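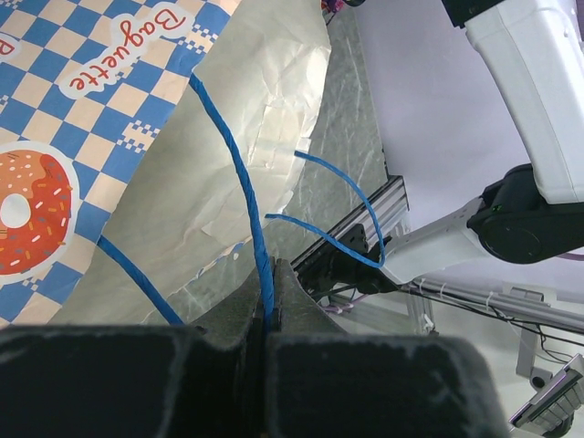

Filed under: Bench Notes / Grippers on Trial

Monday, Eltusano trial kit, cable work

Fitted the Donara felt pads this morning. Blue braided cable again, pinched in the gap between the two fingers. Checkered cloth and the crinkled silver sheet stay on the table for the whole trial.

Settings: 300 g grip, 30 mm/s approach. Ran 85 picks, log 2405. Misses were nearly all on the loop side. Wrist view loses the cable once it goes behind the left pad, so ask Bolport if they sell a narrower finger.

Jytte has the quote. Pads are priced separately from the kit, check that before we sign.

To do: same run at lower force.

We use cookies to remember your login. OK

Back to top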